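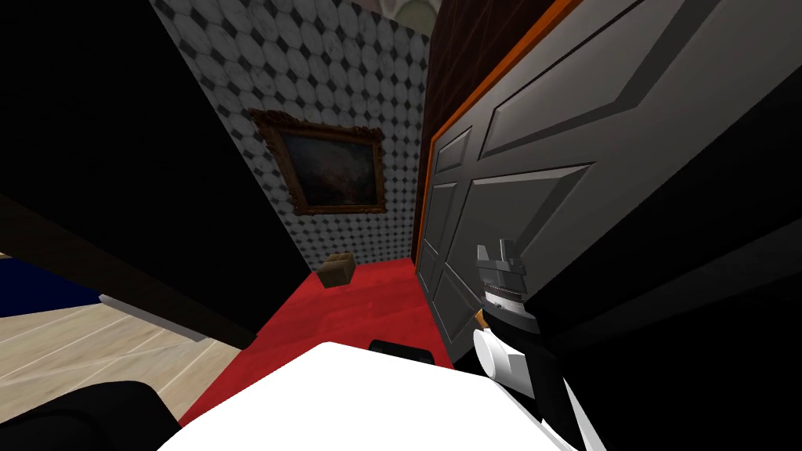 How to hang a heavy framed picture on a tiled wall (and whether you should drill at all)

Posted August 2024

Every hardware store has a shelf of products promising that you can hang anything on tile with no drilling. I have tried most of them. Some do what the package says under conditions you don't have at home, and a couple are fine for a dish towel. If your picture is a small print in a plastic frame, buy the strips, follow the package and skip the rest of this page. If it has real glass or a deep carved frame, keep reading.

Weigh it first

People guess, and they guess low. Stand on a bathroom scale holding the picture, then stand on it without, and subtract. Old frames with plaster ornament are heavier than they look, and glass adds more than you think. Write the number on a piece of tape and stick it to the back.

Then look at the rating on whatever you plan to use. The rating on adhesive strips is for a clean, smooth, flat surface at room temperature, pressed hard, left alone before loading. Tile is smooth, but grout lines are not, and on a wall of small tiles a wide strip will bridge two or three of them. That leaves a gap behind it. I treat the printed figure as double what I will trust, and I don't use strips at all over a bed, a sofa or a stove.

I paid for a set of Skusari hooks that claimed to hold a mirror. They held it for a week and a half. I can't say the product is bad, only that I would not buy it again, and that the mirror was not a cheap one.

Find out what is behind the tile

This matters more than the tile. You may have cement board on studs, plain drywall, old plaster on lath, or solid masonry. Knocking on the wall tells you a little. A hollow sound can mean a cavity or it can mean a tile that has come loose from its bed, and you don't want to drill the second kind.

Better ways to find out:

Take the cover off an outlet or switch on the same wall, with the breaker off, and look at the edge of the cutout with a flashlight.

Check where the tile stops. Sometimes you can see the layers at the end of a run or behind a loose piece of trim.

Use a stud finder, but don't believe it. Mine reads happily through drywall and gets confused by tile. If it says there is a stud in the same place five times running, and that place makes sense with the outlet box, I'll take it as a maybe.

Keep clear of the vertical line above and below any outlet or faucet. In a kitchen or bath wall I assume there is a pipe until I have a reason to think otherwise.

What you need

A drill with the hammer setting OFF
A diamond-tipped bit for porcelain, or a carbide spear-point bit for ordinary ceramic
Painter's tape
A spray bottle of water
Anchors matched to the wall behind the tile
Two screw hooks or flat hangers
A level
Safety glasses

I have no loyalty on bits. The Renaud one I bought in September two years ago is still cutting, and an expensive Flutov died on its third hole in porcelain. That is one bit of each, so make of it what you like.

Drilling

1. Decide on the height by holding the picture up, or having somebody else hold it while you stand back. The rule about the center being at eye level is only a starting point. If there is a cabinet or a door next to it, lining up with that usually looks better than obeying a number.

2. Mark two points, level with each other, well in from the sides of the frame. Two hooks keep it from tilting and share the load. Aim for the middle of a tile if the tiles are big. Should your tiles be small, or cut around little inserts, use the grout joint only if it is wider than your bit. Otherwise you chip two tiles instead of one. Stay away from tile corners in any case.

3. Put two layers of tape over the marks and redraw them on top. The tape helps keep the bit from skating. It does not prevent cracks, whatever the videos claim.

4. Start slow, with light pressure. Let the bit make a small dimple before you do anything else. With a diamond core bit, start at an angle and bring it upright once it has bitten.

5. Stop every few seconds and mist the spot with water. Keep the spray off the drill.

6. When you feel the bit break through the tile, stop. Change to a regular bit for whatever is behind, masonry or wood. Only now is the hammer setting allowed, and only if it's brick or concrete, and I'd still try without it first.

7. Vacuum out the hole and push in the anchor until its collar is just below the face of the tile. An anchor that expands inside the tile itself can split it as you tighten the screw, sometimes a day later.

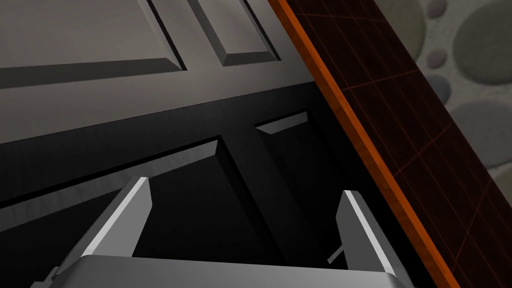
8. Drive the screws by hand. Leave a small gap for the wire or the D-rings, put a dab of silicone around each screw if the wall gets splashed, and let it cure before hanging anything.

Hanging it

Check the back of the frame before you trust it. The wire on an old picture may have been there longer than you've been alive, and the screw eyes are often set in soft, dry wood. I replace both without thinking about it. Put felt or rubber bumpers on the bottom corners so the frame doesn't scrape the glaze, and so some air gets in behind.

Pull down on each hook with your hand, harder than the picture will. If it moves at all, take it out and start over with a bigger anchor.

Should it be there in the first place?

Maybe not. Tile often means steam, grease or both, and neither is good for an oil painting or anything on paper. My neighbor Séverine Lebrun framed prints for a living and won't hang anything she cares about in a room with a shower, fan or no fan. I think that's a bit strict for a powder room. For a full bath I've come around to her view.

If you rent, ask before you drill. A filled hole in tile always shows. The Minditz repair kit I tried matched white fairly well in daylight and looked like gum under a lamp. A picture rail above the tile line, or a narrow ledge screwed into the drywall higher up, will hold the same weight and can be patched with spackle when you leave.

One more thing on spare tiles. If you have a box of leftovers in the basement, drill your first hole in one of those.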